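Good news from Bemesham this month – our little library is staying open! Selamawit Ambaye told me the lease has been signed for another three years, and I may have cheered a bit too loudly in the post office. The petition got 617 names, which is brilliant for a place our size.
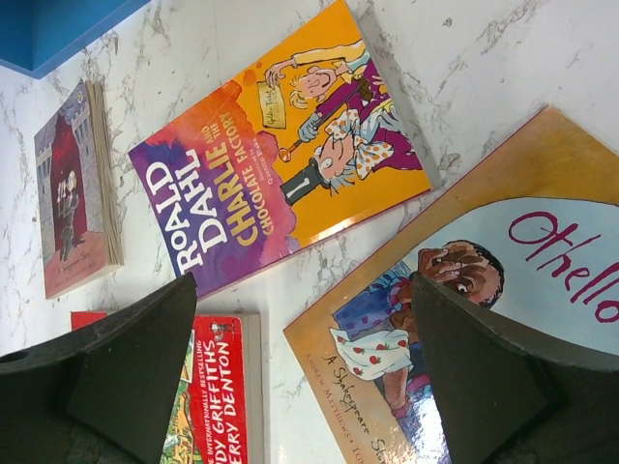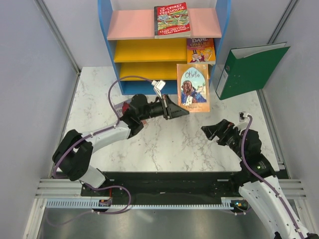
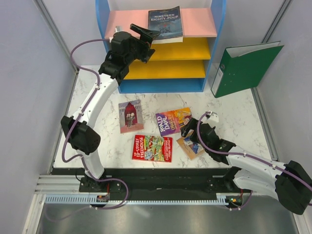 Books on the marble-patterned top, with more to read in every picture.

The children's story hour is back in June, and Kosmas Bakalis is running the swap table again – bring two books, take two home. I've got a whole box of thrillers to clear out, so do come early if you like a good murder.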